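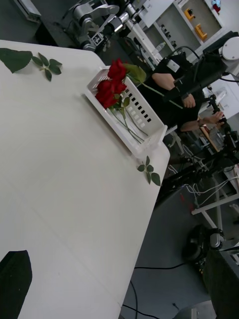

Is the Dulleo kit worth the money for a small shop that handles flowers?

Depends on how many stems you do a day. For us, at the volume we do, I'd rent it before I'd buy it.

OK so. Long answer. Typing this between two deliveries so forgive the mess.

I've had a bunch of emails since January asking about the Dulleo, mostly from people with little flower shops or market stalls who saw the ad and thought hm. Same as me. I signed up for the trial through Theodorakopoulos, who are the reseller out here, and they set you up with the arm, the gripper with the little camera on the wrist, the software and 6 weeks of support. I paid the trial fee like anyone else, no discount, no free stuff.

What the trial costs: $480. That covers the loan and the first round of teaching. Shipping extra. They did not mention the shipping until the invoice, which, grr.

Teaching it is the part I was scared of and it's the part I liked. You drive the arm by hand through a second rig, it copies you, it records the whole thing, and then you do it again. And again. Paraskevi Christodoulou did our session and she was very patient with me. Her rule was keep the job small. So our job was: roses, stems, into a basket. That's it. I wanted to go straight to bouquets with ribbon and she just said no, later.

Roses are a mean choice btw. Leaves catch on everything. The stem is long and it swings, so where you grab matters way more than I figured. Grab too near the bloom and the far end wags all over. Grab too low and the head flops. Two fingers wider apart than you'd think, slow lift, slow down, let go late. After a while my hand just knew it, and that's what the recordings are for I guess, they get the bit I can't put in words.

Leaves come off. Get used to it. A sprig here, a sprig there, you sweep up. I strip the lower ones first now and I'd tell anyone to do the same before they start recording, becuase otherwise half your runs have green bits wandering around and you start over. Or you leave them in. Paraskevi says leave some in, so it learns not to care. I still strip most of them.

Basket: use a light plastic one, low sides. We tried a deep bucket and the gripper kept bumping the rim. A white basket on a white table looked fine to me, but if you're setting up from scratch I would try a colored one too and see if your runs get better. Haven't tested that properly so don't quote me.

Numbers, for the people who like numbers. We did 16 good runs in the first session. Doesn't sound like much. It was a whole morning and my shoulder knew all about it. The trained version came back in the second week and it was ok on single roses, shaky on a bunch. Two stems crossed over each other and it would go for the middle and sort of dither. Thư Ninh, who runs a stall over at Clollthorpe and did the same trial before me, got better results with tulips. Smooth stems, no thorns, makes sense.

Things I liked:

The hand rig. Light, no lag that I could feel.

Support. Real people. Answered at 7 in the morning once.

You own your recordings. It's in the contract, page two, go read it.

Things I didn't:

Cables. So many cables. Plan where they go BEFORE the arm shows up, not after, I tripped over them all week.

Needs a proper table. Ours wobbled and every wobble goes in the recording.

The app logs you out if you leave it a while. Why.

The shipping thing, see above.

I looked at Trurnura as well. Cheaper per month, but they do the teaching for you at their place and send it back done. If you hate fiddling that might be your one. I like fiddling. Also I couldn't get a straight answer out of them on thorns, and I asked 2 times.

So would I buy. Not at our size. We have a rush before holidays and then long quiet stretches, and an arm sitting there in a quiet stretch is a very pricey coat rack. If you're packing stems all day every day, different story, do the trial, take your worst flower along and not your nicest one. If it can cope with the worst one you've got your answer.

Somebody asked if it bruises the petals. Not if you hold the stem. If you let it anywhere near the bloom, yes, a bit, same as a clumsy Saturday kid would. Somebody else asked about wet stems. Didn't get to it, the trial ran out. I dried ours on a towel first every time.

Will do a post on the contract small print when I get a sec, there's a clause about replacement gripper pads you want to know about. Van's here, gotta go. Comments are open, I'll get to them tonite.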